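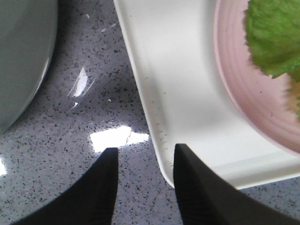
Karim Chraibi says he changed carriers twice last year and both times had to pay to get a phone he already owned working again. Complaints like his are what Clultel is answering this April with a new release of Cukden, its code service for locked handsets.

FOR IMMEDIATE RELEASE

Clultel opens Cukden unlock service to 60 more carriers

Customers type in the IMEI, pick the carrier the phone is locked to, pay. Code comes by email. Most requests are answered in under 50 minutes, older models can take up to 8 hours. No cable, no software to install, no need to mail the phone anywhere.

Supported models now stand at 2041, including the full Rondus line and the Bensaid flip phones, which were missing from the last release. A lot of people wrote in about those.
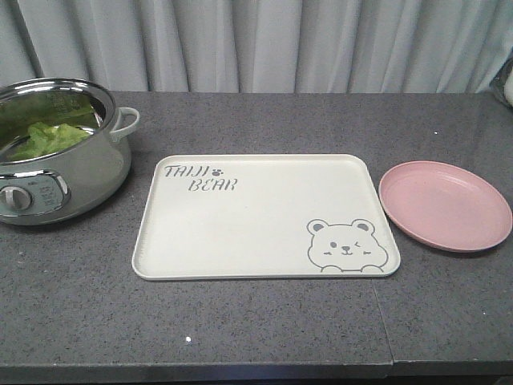

Codes are entered by hand with a SIM from the new carrier in the phone. If the phone doesn't ask for a code, stop and contact support before trying anything else. Too many wrong tries can lock the keypad for good, and Clultel can not reverse that.

"We got tired of telling Rondus owners to wait," said Meriem Bouazza of Clultel. "So, done. Same price for every model on the list."

Refunds: full amount if no code is found. None if the IMEI was typed wrong, so please check it twice (dial *#06# to see it on screen). Phones reported lost or stolen are not accepted.

Resellers can apply for a bulk acount through the Cukden order page. Existing resellers keep thier current login.

Press contact: Meriem Bouazza, Clultel press desk. Phones open until 5 p.m.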